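Parallel jaw or angular gripper for pulling parts out of desktop PCs?

Asked by kestrel_fab on 1/29/20
Tags: end effectors, disassembly, wrist camera

We do teardown trials on retired office desktops. The cell has a six-axis cobot over a slotted aluminium table. The tower goes down on its side with the panel off, and the arm works from above. The tasks are memory modules, the processor, then cables and cards if we get that far.

I have had two grippers on the arm so far. The first was a Jimska parallel jaw with a 40 mm stroke. The second, which is on it now, is a Kuledska two-finger unit with swappable finger plates. Software is our own, talking to the arm controller over Ethernet. Grip force is set as a percentage, so I can't quote newtons for either. 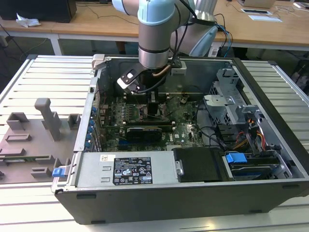 Clearance is what is driving the choice. On a bench with a bare motherboard both grippers do the job. Put the same board back in a tower and the approach gets narrow, with the drive cage standing up on one side, the power supply across the front and a graphics card lying over the board just below the memory slots. The Jimska body is wide and I had to tilt the wrist to miss the cage, which meant the jaws came down on the module at an angle. The Kuledska is slimmer at the tip but longer overall, so any error in wrist angle shows up as a bigger error at the fingers.

Results over the last batch, same model of tower every time:

Jimska: 14 module pulls attempted before I stopped. Most failures were the jaw touching the neighbouring slot on the way down.
Kuledska: better in the slots, worse on anything flat.
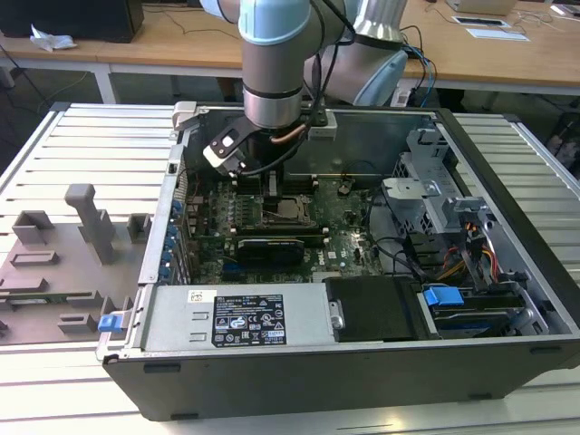
I have tried three finger lengths on the Kuledska. The shortest is stiff but the body gets too near the case rim. The longest reaches everything and flexes when it closes. The middle one is a compromise and I am not happy with the repeatability.

The other half of the question is the camera. I have a fixed one looking at the table and a small one at the wrist. The fixed one is fine for finding the case and useless for final alignment, as the gripper covers the spot I need to see. The wrist one sees the target but also sees a lot of gripper.

So:
Is there a good argument for going back to a parallel jaw with custom narrow fingers?
Does anyone run the last stretch of the approach on the wrist camera alone?
Has anyone used the Plisano force sensor between wrist and gripper, and was it worth the extra height?
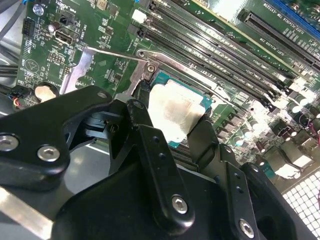 Exposure at the wrist is another problem. I leave it on auto, and the control loop seems to chase the gripper. The black fingers fill the lower part of the view in shadow while the capacitors to the right of the processor go nearly white, and the edges of the memory slots bleach as well. My edge detection on the slots then drops out. I can fix the exposure by hand for one position, but it is wrong again once the arm moves across the board.

2 answers

Answer by Maysoun Qudah
Accepted

Taking these in order.

Parallel jaw: yes, with custom fingers. The jaw mechanism is seldom the limit in a case like this. The limit is the width of whatever goes below the rim. Make an offset finger so that the body stays above the drive cage and only two thin blades go into the slot area. Steel for the blades, aluminium for the mounting block. Printed blades will bend at that length and you will be back to chasing repeatability. Keep the wrist vertical for module pulls. If you have to tilt, the finger is the wrong shape.

For flat parts, don't use the same fingers. A processor wants a suction cup, and it wants the old thermal material cleaned off first or the cup will not seal. A tool changer costs you height as well, so measure before you buy.

Camera: we run the last stretch on the wrist camera only. Use the fixed camera to get above the part, stop, take one wrist image, correct, then go straight down with no further vision. Continuous servoing gave us more trouble than it solved, mostly from latency.

Exposure: turn auto off. Set the metering region to the part of the image that never contains the gripper, take a reading at each stop point and store it with the waypoint. If your driver has no metering region, bracket two exposures and use whichever gives more edges in the slot region. Also get rid of the overhead light if you can and use a diffuse panel from one side. Bare metal can tops will saturate under a direct source whatever you do with the shutter.

Force sensor: I have used the Plisano. It added enough height that we had to re-teach every waypoint. It was worth it for insertion. For removal only, motor current on the gripper and the arm's own joint torques told us what we needed. Check that you can read both at a useful rate from your controller before spending money.

One more item. You don't mention how the tower is held. If it is just sitting on the slotted table, clamp it. A module pull with one latch still closed will lift a light case, and then your fixed camera calibration is gone.

Comments

kestrel_fab: Thanks. It was not clamped. I have put two toe clamps on the rear edge and the pull results are already more consistent. Will cut steel blades next.

Maysoun Qudah: Put a small chamfer on the inside of the tips, otherwise they catch on the module edge.

kestrel_fab: Noted. Is the latch opening a separate move for you?

Maysoun Qudah: Yes. Closed jaws, push outward with one tip, both ends, then pull. Don't try to combine them.

Answer by torque_limit

We had a Nakamura on ours and never had any of these issues. Different job though, it was sorting small castings into trays. Might be worth a look. I think the part number ended in 629 but don't hold me to it, and I don't know if they still sell it.

Comments

kestrel_fab: Do you remember the jaw width?

torque_limit: No, sorry. Narrower than my hand.

Maysoun Qudah: There is more than one Nakamura with that ending. Check the stroke on the data sheet, the older ones are quite short for memory modules with heat spreaders.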